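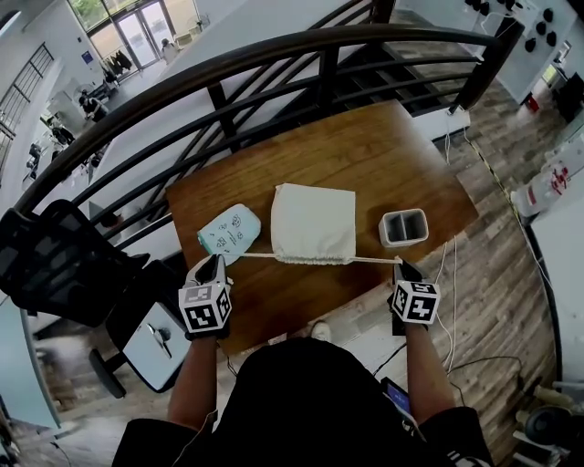
June, 4:10 pm — posted by Chepkoech Mfaume

Drawstring bag task, still stuck! Demo 98 replayed fine right up to the cord, then the left hand pose jumped 13 mm and the pull went sideways. I've redone the cube calibration twice and slowed my hands right down (painfully slow), same behaviour.

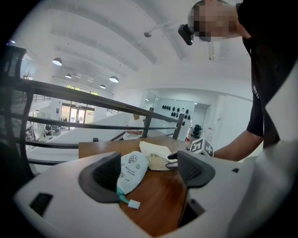 Rigoberto Cusi reckons it's the clock offset, so check the timestamps before recording any more. Will do — logs tonight.

2 replies · 7 views

Related tickets
Cord slips on replay
Cube pose drift, Poltness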